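分享 33 评论 2

4 软件结构与时序

本节说明控制软件的进程划分、时间同步、皮带坐标系的建立、带面感知、悬停位姿的求解以及轨迹执行。任务定义与符号见第 3 节,抓取策略网络的训练细节见第 5 节。除特别注明外,所有位姿均在机器人基座坐标系 B 下表示,皮带坐标系记为 C,头部相机坐标系记为 H,腕部法兰坐标系记为 F。

4.1 进程划分

运行时软件由五个进程组成:图像采集、带面感知、目标跟踪、运动规划、伺服执行。前四个进程运行在同一台主机的普通优先级下,伺服执行进程绑定到独占核心,并使用实时调度策略。进程间通信采用自研的消息总线 Telinel。该总线基于共享内存环形缓冲区,只支持单写多读,不提供服务调用或参数服务器。配置在启动时从文件一次性读入,运行中不再修改;需要改动参数时,必须停机并重启对应进程。早期版本允许在线修改参数,但日志中的参数状态与实际执行状态难以对齐,回放结果不可复现,因此该功能已移除。

每条消息携带三个时间字段:传感器采样时刻、消息发布时刻和消息序号。规划与伺服模块只使用采样时刻进行计算,发布时刻仅供延迟统计使用。序号由写端单调递增,读端检测到序号跳变时记录一次丢帧事件,不请求重发。对于图像类消息,读端始终取最新一帧;对于关节状态类消息,读端按序号逐条消费,以保证状态插值时相邻样本之间没有空洞。

伺服执行进程的周期由关节驱动器的总线周期决定。规划进程以较低频率发布轨迹段,每一段以样条系数表示,带有绝对起始时刻。伺服进程收到新轨迹段后不会立即切换,而是在新段的起始时刻到达时完成切换。如果新段到达时其起始时刻已经过去,则该段被整段丢弃,伺服进程继续执行旧段直至其末端的减速部分。这一规则使得规划超时只会引起减速,不会引起位置指令的阶跃。

手部控制器运行在独立的嵌入式板上,通过串行总线与主机通信。主机侧的驱动模块名为 Wultari,作为伺服执行进程中的一个线程运行,与机械臂指令共用同一个时间基准。最初的设计把手部驱动放在单独进程中,结果手指闭合指令与手臂下降指令之间的相对延迟受系统负载影响,负载较高时会出现手臂到位而手指尚未开始动作的情况。合并到同一进程之后,两路指令的下发顺序在每个周期内固定,相对延迟仅由串行总线的传输时间决定。

4.2 时钟与延迟补偿

系统中存在四个独立时钟:主机单调时钟、相机内部时钟、关节驱动器时钟和皮带编码器采集卡时钟。所有外部时间戳都换算到主机单调时钟。换算采用线性模型,即

t_host = a · t_dev + b

其中 a 表示时钟速率比,b 表示偏移。参数 a、b 由滑动窗口内的时间戳对估计得到。由于传输延迟总是非负,直接做最小二乘会使 b 偏大,本文采用下包络拟合:在窗口内求一条位于所有样本点下方且与样本点竖直距离之和最小的直线。该问题是二维线性规划,可在凸包上线性时间求解。窗口滑动时凸包增量更新,计算开销可以忽略。

下包络拟合的结果仍包含最小传输延迟这一常数项。对于相机,该常数项包含曝光时间的一半、读出时间以及驱动层的缓冲延迟,无法从时间戳本身分离。我们用运动激励法对它进行标定:令机械臂以平滑的正弦轨迹往复运动,同时在图像中跟踪固定在法兰上的标记,求图像轨迹与由关节角正运动学得到的投影轨迹之间的时间差。时间差以互相关峰值为初值,再以重投影误差最小化为目标做连续优化。标定在每次更换相机曝光参数后重做,曝光参数不变时则沿用旧值。

相机帧周期为 33 ms。从曝光中点到目标跟踪模块输出状态估计,链路上依次经过读出、解码、推理和滤波四个环节。推理环节的耗时随 GPU 负载波动,是延迟抖动的主要来源。跟踪模块对延迟的处理方式是保存一段历史状态,收到带有旧采样时刻的观测后,回退到该时刻做更新,再利用之后的编码器读数向前递推到当前时刻。历史缓冲区长度为 200 ms,超过该长度的观测直接丢弃。缓冲区中保存的是完整的均值与协方差,而不保存增益矩阵,回退更新时重新计算增益。

编码器读数的频率远高于图像帧率,两者之间的插值误差来自皮带加减速阶段。匀速段内,线性插值已经足够;加减速段内,改用三次埃尔米特插值,端点速度由编码器差分并经低通滤波得到。低通滤波引入的相位滞后在离线条件下可用零相位滤波消除,在线运行时不能消除,因此在线插值使用的端点速度存在固定滞后。该滞后对位置的影响与加速度成正比,在实验所用的加速度范围内小于感知误差,未做进一步补偿。

4.3 皮带坐标系

皮带坐标系 C 的原点取在近侧导轨内沿上的标定点,x 轴沿皮带行进方向,z 轴垂直于带面向上,y 轴由右手定则确定,指向远侧导轨。将目标状态表示在随带移动的坐标系下有两个好处:静置于带面上的工件在该坐标系中位姿恒定,滤波器的过程噪声可以取得很小;同时,皮带启停时只需改变坐标系之间的变换,不需要重置滤波器。

随带坐标系与固定坐标系 C 之间只相差沿 x 轴的平移 s(t),由编码器累积计数乘以标度系数 k 得到。系数 k 与滚筒直径及皮带张力有关。标定时在带面上粘贴标记,令皮带带动标记通过相机视野,对图像测得的位移与编码器计数做线性回归。回归残差中可见与滚筒转动同周期的分量,来源推断为滚筒偏心。Kirui 在内部实现中加入了一个以编码器相位为自变量的一阶谐波修正项,修正后残差不再呈现明显周期性。修正项的幅值和相位同 k 一起写入标定文件。

需要指出,上述模型假定皮带与滚筒之间没有相对滑动。启动瞬间的滑动会使 s(t) 产生偏差,且偏差不会自行恢复。为此,跟踪模块把编码器偏差作为一个附加状态进行估计,其过程噪声在皮带加速度超过阈值时增大,其余时间保持接近零。当带面上没有可见工件时,该状态不可观测,协方差随时间增长;一旦新的工件进入视野,首次观测不会错误地被归因于编码器偏差,因为工件初始位置的协方差更大。

带面并非严格的平面。皮带在两侧导轨之间由底板支撑,但靠近端部的区域受滚筒影响略有起伏。我们在标定阶段用指尖触碰法测得若干带面点,拟合为关于 x、y 的低次多项式高度场 h(x, y)。触碰判据采用手指关节电流的变化,阈值设为静止噪声标准差的固定倍数。测量时皮带停转,机械臂以低速沿 z 轴负方向运动,触发后立即后撤。每个点重复触碰,取高度的中位数。拟合得到的高度场在悬停与下降阶段代替理想平面使用。

机器人基座与皮带支架之间没有刚性连接,支架移动后必须重新标定 C 到 B 的变换。启动流程中包含一次快速检查:头部相机检测两条导轨的边缘,将其与标定文件中记录的直线比较,若角度或横向距离超出容差,则拒绝进入运行状态。快速检查只能发现垂直于导轨方向的偏移,沿导轨方向的平移对边缘检测没有影响,因此检查还附加了端部壳体轮廓的匹配。端部壳体不在视野内时,系统提示操作者手动确认。

4.4 带面感知

带面感知模块的输入是头部相机的彩色图像以及同一时刻的机械臂关节角,输出是带面区域掩膜、工件候选掩膜和一张逐像素置信度图。模块分为几何先验和图像分割两部分。

几何先验由标定结果给出。将带面四角按高度场投影到图像平面,得到带面多边形;将机械臂与手部的碰撞模型按当前关节角投影,得到机器人掩膜。带面多边形减去机器人掩膜,即为当前可观测的带面区域。碰撞模型对手部采用胶囊体近似,对外形细节的表达有限。安装在手背上的模块以及沿手臂表面走线的线缆不在原始模型之内:前者以附加长方体表示,后者形状随姿态变化,无法用固定几何体表示,改为在手臂掩膜外做固定宽度的膨胀。膨胀会牺牲一部分带面可见区域,但线缆像素被误判为工件的情况得到抑制。

图像分割部分采用轻量的编码器-解码器网络,类别为带面、工件、机器人和其他。网络在仿真渲染图像上预训练,再用少量实采图像微调。仿真阶段对带面材质的粗糙度、光源位置和环境颜色做了随机化,但微调前网络在实际带面上仍有两类典型误检。

第一类误检由带面反光引起。带面在顶部光源照射下,会在中部形成柔和的亮区,亮区内带面颜色的饱和度下降,与浅色工件的外观接近。亮区在图像中的位置仅取决于光源、带面和相机三者的相对几何关系,皮带运动时亮区不动。利用这一点,我们在随带坐标系下累积若干帧的工件概率:工件在随带坐标系中静止,概率持续累积;反光在随带坐标系中以与皮带相反的速度移动,概率被分散。当皮带停转时,两者都静止,累积法失效,此时退回单帧判据,并提高亮区内的判定阈值。

第二类误检由手部投影引起。手悬停在带面上方时,会在带面上投下边缘模糊的阴影,阴影与手部的相对位置随手的高度变化。阴影像素既不属于机器人掩膜,颜色又与带面训练样本有差异,早期网络常把它标为工件。我们比较了两种处理方式。一种是显式估计主光源方向,将手部碰撞模型沿光线方向投影到带面高度场,得到预测阴影区域,在该区域内降低工件概率;另一种是在微调数据中加入大量手部悬停于空带面的图像,由网络自行学习。前者在光源数量较多时预测边界不准,后者对新的手部姿态泛化较差。最终系统同时使用两者,预测阴影区域作为附加通道输入网络,不作硬性屏蔽。

空带面图像的采集流程是自动的。机械臂依次移动到预先生成的悬停位姿,手指取若干种预成形构型,到位并稳定后触发采集。由于带面上没有工件,所有被标为工件的像素都是误检,不需要人工标注即可统计误检率。Scanlon 编写的采集脚本会在每个位姿处检查上一帧与当前帧之间的差异,差异超过阈值时丢弃该样本,以避免残余振动造成的模糊图像进入数据集。

工件候选掩膜经连通域分析后,拟合为带面坐标下的二维包络。工件高度由类别先验给出,没有使用深度信息。深度相机在绿色带面的反光区域内数据空洞较多,且近侧导轨的金属沟槽会产生飞点,滤除这些飞点所需的形态学处理会同时抹去低矮工件。基于上述原因,深度数据只用于离线核对,不进入在线链路。

置信度图的用途是为跟踪模块提供观测噪声。对每个候选,观测噪声由掩膜边界附近的平均置信度决定,边界处于机器人掩膜或阴影区域附近时,噪声相应增大。候选被手部部分遮挡时,包络中心会向未遮挡一侧偏移。跟踪模块对此的处理是比较候选面积与历史面积,面积显著减小时只更新未被遮挡的边,不更新中心。

4.5 预接触悬停位姿

抓取动作分为接近、悬停、随动下降、闭合和提升五个阶段。悬停阶段在结构上并非必需,理想情况下手臂可以由接近阶段直接过渡到随动下降。保留悬停阶段的理由有两点:其一,感知模块需要在手部遮挡稳定之后重新确认目标;其二,手指预成形可以在悬停期间完成,从而缩短下降阶段的占用时间。

悬停位姿的求解是一个带约束的优化问题。决策变量为机械臂关节角 q 与手指预成形参数 φ,后者是由主成分得到的低维向量。目标函数包含四项:

J(q, φ) = w1 · Jpose + w2 · Jvis + w3 · Jman + w4 · Jclr

Jpose 为手掌坐标系与期望抓取坐标系之间的偏差,平移和旋转分别加权,绕目标法线方向的旋转允许在一定范围内自由变化。Jvis 为可见性项,定义为目标包络在头部相机图像中被机器人掩膜覆盖的比例,掩膜由碰撞模型的软光栅化得到,对 q 和 φ 可微。Jman 为可操作度项,惩罚沿皮带行进方向的可操作度过低,以保证后续随动阶段有足够的速度余量。Jclr 为间隙项,对手部各胶囊体到带面高度场以及到两侧导轨的距离设置软障碍。

间隙的处理需要区分不同部位。手掌和手臂与导轨之间的间隙必须严格保证,手指末端与带面之间的间隙则应尽可能小,否则下降行程变长,随动误差随之累积。拇指是约束最紧的部位。在侧向抓取的预成形构型下,其余手指前伸并略微弯曲,指向远侧导轨,拇指则向下弯折,末端成为全手的最低点。硬约束中把拇指末端到带面的最小间隙设为 2 mm,其余手指的最小间隙由预成形参数的范围间接保证。该数值取自带面高度场拟合残差与手部关节回差的合成上界,没有针对特定工件调整。

机械臂从近侧越过导轨伸向带面上方,前臂与近侧导轨的距离在大部分位姿下是第二紧的约束。近侧导轨为带沟槽的型材,碰撞模型中简化为包围长方体,忽略沟槽。前臂的胶囊体半径已包含外壳的实际尺寸,但不包含沿手臂上方绕行的线缆。线缆位于手臂背离带面的一侧,正常工作位姿下不参与和导轨的接近判断。当腕部滚转超过一定角度时,线缆可能转到侧面,此时应另行限制腕部关节的范围。求解器通过收紧腕部关节上下限实现这一点,没有为线缆建立单独的几何模型。

求解采用序列二次规划,以查找表中最近的悬停解作为初值。查找表离线生成,以目标在 C 坐标系下的 y 坐标和朝向为索引。x 坐标不参与索引,因为悬停位置沿 x 方向的选择由时间规划决定,目标到达悬停区域之前,求解器只需在固定的 x 区间内取值。初值足够接近时,优化通常在少数几次迭代内收敛;超过最大迭代次数仍不收敛的,直接采用查找表中的解,并在日志中标记。

若最优解的 Jvis 超过阈值,说明手部悬停时会严重遮挡目标,规划器放弃当前抓取朝向,从候选列表中取下一个。候选列表耗尽时,任务状态机进入等待,手臂保持在当前悬停位姿,直到目标离开工作区。等待期间手部不收回,后续目标可直接从该位姿开始接近,避免反复穿越导轨上方。

悬停位姿的一个实例见图 4。其中带面上没有工件,手臂从近侧越过导轨,手部位于带面上方,拇指末端接近带面,手部阴影落在其右侧和下方。此类构型同时用于第 4.4 节的误检统计和本节的间隙约束检验:前者只要求带面为空,后者要求拇指处于预成形末端姿态。检验时以正运动学计算拇指末端高度,与高度场在对应位置的取值相减得到模型间隙,再以塞尺测量实际间隙作为对照。塞尺测量在伺服保持状态下进行,皮带驱动断电。

图 4 头部相机视角下的空带面悬停构型。拇指末端靠近带面,其余手指略弯并朝向皮带远侧。

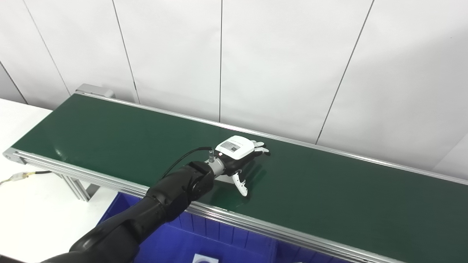 4.6 随动下降轨迹

从悬停到接触的运动由两部分叠加而成:沿皮带方向的随动分量和沿带面法向的下降分量。记目标在固定坐标系 C 下的位置为 p(t),手掌相对目标的期望偏移为 d(t),则手掌的期望位置为 p(t) + d(t)。其中 p(t) 由跟踪模块给出,包含皮带速度的前馈;d(t) 由规划器生成,起点为悬停时的相对偏移,终点为抓取时的相对偏移,端点处速度与加速度为零。

悬停结束时手掌在固定坐标系中静止,而目标以皮带速度运动,因此 d(t) 的起点相对速度不为零。直接要求 d(t) 在起点速度为零会造成手掌速度阶跃。实现中在两者之间插入一个同步段,手掌在同步段内沿 x 方向加速到皮带速度,法向高度保持不变。同步段时长由允许的最大加速度和当前皮带速度决定,规划器据此反推同步段的启动时刻,使同步完成时手掌恰好位于目标上方。若反推得到的启动时刻早于当前时刻,该次抓取被放弃。

轨迹在笛卡尔空间规划,以 100 Hz 重新计算,随后通过速度级逆运动学转换为关节指令。逆运动学采用阻尼最小二乘,阻尼系数随最小奇异值变化。冗余自由度的零空间目标为远离关节限位,以及保持前臂与近侧导轨的间隙。两个次级目标冲突时以间隙优先,由任务优先级投影保证,不采用加权求和。加权形式在测试中表现为前臂在导轨上方小幅摆动,改为优先级形式后摆动消失。

目标跟踪结果在随动过程中持续更新,每次更新都会使 p(t) 产生小的跳变。若把跳变直接传给伺服环,关节速度会出现尖峰。规划器对跳变做如下处理:计算新旧 p(t) 在当前时刻的差值,将其作为一个衰减项加入 d(t),衰减时长取剩余下降时间的固定比例。剩余时间越短,衰减越快,修正对速度的影响也越大,因此在下降末段设置了冻结阈值,剩余时间低于阈值后不再接受视觉更新,仅接受编码器更新。

Sjöberg 曾建议在冻结段内改用腕部力传感器修正横向位置。该方案未被采用,主要原因是手部质量较大,随动加减速产生的惯性力与接触力在量级上接近,在缺少准确的手部惯性参数时难以区分。手部惯性参数还随手指构型变化,辨识工作量较大,留待后续工作。

4.7 手指控制与接触判定

手部各关节以位置控制为主,闭合阶段切换到电流限幅的位置控制。主机侧每个周期下发期望关节角和电流上限,嵌入式控制器返回实际关节角和电流。接触判定在主机侧进行,判据为关节角误差与电流同时超过阈值并持续若干周期。仅以电流为判据会在手指启动时误触发,仅以角度误差为判据则受回差影响,两者联合后误触发明显减少。

闭合顺序为先拇指后其余手指。拇指在悬停时已经接近带面,下降后其末端处于工件一侧,先行贴近可以限制工件向近侧导轨方向移动。其余手指随后同步闭合,任一手指判定接触后,该手指保持当前位置并施加小的附加电流,其他手指继续运动。全部手指接触或达到闭合时限后,进入提升阶段。时限到达而接触手指数少于两个的,判定为空抓,手指张开并沿法向后撤。

拇指末端与带面之间可能发生非预期接触,其电流特征与夹持接触相似,区别在于前者出现在下降阶段,后者出现在闭合阶段。状态机据此区分:下降阶段内的拇指接触一律视为触带,系统立即停止下降,法向后撤,并将事件连同当时的 h(x, y) 预测值写入日志。触带事件在空间上若集中于某一区域,说明高度场在该处不准确,需要补测带面点。

触带后的后撤必须沿带面法向进行,同时保持沿 x 方向的随动速度。若后撤时先停止随动,末端与运动带面之间会产生相对滑动,拇指末端受到沿皮带方向的拖拽。后撤轨迹因此与下降轨迹共用同一随动分量,仅替换法向分量。替换在伺服进程内部完成,不经过规划进程,以避免总线传输和调度带来的额外延迟。后撤轨迹的系数在每次下发下降轨迹时一并下发,伺服进程始终持有一条可用的后撤轨迹。

4.8 状态机与异常处理

任务状态机由规划进程维护,共享给其他进程只读访问。状态转移条件全部写成关于已记录消息的纯函数,不依赖墙上时钟或随机数。由此,给定一份日志,状态机的转移序列可以在离线环境中逐步重现。

异常分为可恢复与不可恢复两级。可恢复异常包括目标丢失、轨迹段过期、求解不收敛和触带,处理方式为后撤到悬停高度并等待。不可恢复异常包括驱动器报错、编码器读数中断、相机掉线和快速检查失败,处理方式为机械臂减速停止、皮带停转,等待操作者复位。编码器中断归入不可恢复一级,是因为此时 s(t) 失去依据,任何随动运动都不再可信,即使视觉仍能提供目标位置。

皮带停转与机械臂停止之间的先后次序会影响残余相对运动。皮带的停止距离取决于负载,无法精确预测,机械臂的停止过程则是确定的。若异常发生时手部高于安全高度,两者同时停止;若低于安全高度,机械臂先沿法向后撤,后撤期间继续按编码器随动,达到安全高度后再停止。编码器中断的情况下无法随动,后撤时沿 x 方向保持中断前的速度,并按预设曲线衰减。该曲线取自停转实验的平均减速过程,只在后撤的短时间内使用。

4.9 日志与回放

所有消息由独立的记录进程写入磁盘,图像以无损方式压缩。记录进程落后于写端时,优先保证关节状态、编码器和状态机消息的完整,必要时丢弃图像,并在日志中写入丢弃标记。回放工具 Stikalov 读取日志后按采样时刻重新发布消息,可以用任意一个进程的新版本替换日志中的原始输出,其余消息保持原样。

回放有两种模式。开环模式下,被替换进程的输出仅与原始输出比较,不影响后续消息;闭环模式下,用动力学仿真代替真实机械臂和皮带,被替换进程的输出会改变后续状态,图像则由渲染生成。开环模式用于回归测试,闭环模式用于评估规划器参数的改动。感知模块只在开环模式下评估,渲染图像中的带面反光与实采图像仍有差距,闭环结果不能代表真实的误检水平。

回归测试集由人工挑选的日志片段组成,共 200 段,其中包含空带面悬停、单个工件通过、多个工件相邻、皮带启停以及触带后撤等情形。每次提交代码后,测试服务器对全部片段做开环回放,比较的内容包括状态机转移序列、悬停求解结果、轨迹段系数以及工件候选列表。前三项要求在浮点容差内一致,候选列表允许边界像素差异,但候选数量不得改变。不一致的片段由提交者逐一说明原因,更新基准时说明随提交一并保存。

测试集中空带面悬停片段的价值与其数量不成比例。它们没有抓取过程,状态机转移简单,但对分割网络更新、碰撞模型修改和相机外参变化都很敏感。手部模型中某个胶囊体的长度写错,在有工件的片段中可能只表现为遮挡比例的微小变化,在空带面片段中则会直接出现额外候选。Hanrahan 在整理测试集时据此增加了不同手指构型和不同光照下的空带面片段,同时删去了一批内容重复的单工件片段。

4.10 仿真与实机的接口一致性

仿真环境 Duggan 提供与实机完全相同的总线接口,上层进程不知道自身连接的是仿真还是实机。接口一致性的要求不仅包括消息格式,也包括时序特征。仿真器按照实机测得的延迟分布推迟发布消息,图像延迟与关节状态延迟分别采样,相邻帧的延迟之间保留自相关。若采用独立同分布的延迟,规划器在仿真中表现偏好,在实机上则会出现轨迹段连续过期。

皮带模型由一阶惯性环节、滑动项和谐波误差组成,三者的参数取自第 4.3 节的标定结果。手部模型包含关节回差和串行总线延迟,不包含肌腱或连杆的柔性。接触模型采用常规的库仑摩擦近似,用于验证闭合顺序和触带后撤逻辑,不用于预测抓取成功率。第 6 节报告的成功率全部来自实机试验。

从仿真迁移到实机时需要修改的配置项被集中在单一文件中,包括时钟参数、外参、高度场系数、皮带标度系数和驱动地址。其余配置由两种环境共用。启动脚本会校验该文件与当前连接的设备标识是否匹配,不匹配时拒绝启动。

4.11 已知局限

带面高度场假定在标定之后不再变化,皮带张力调整或更换皮带后必须重测。当前流程没有在线检测高度场失效的机制,只能依靠触带事件的累积间接发现。

头部相机是唯一的外部视觉来源。手部位于带面上方时,手掌正下方以及手指内侧的区域不可见,悬停位姿的可见性项只能减轻遮挡,不能消除。在腕部加装相机可以补足这部分视野,但法兰上方的接插件和手背模块已占用主要安装位置,走线也需要重新安排。

线缆没有几何模型,依赖掩膜膨胀和关节限位间接处理。该做法对现有走线方式有效,走线改变后膨胀宽度和限位都要重新确定。Ní Bhriain 提出的基于图像的线缆分割方法已在离线数据上试用,推理耗时超出当前链路的预算,尚未接入。

分割网络的微调数据均采集于同一块绿色带面,背景为同一面白色板墙。更换带面颜色后,网络需要重新微调,几何先验部分则可以直接沿用。第 6.4 节给出了仅使用几何先验与同时使用两部分时的对比结果。

评论(2) 分享(33) 收藏(100)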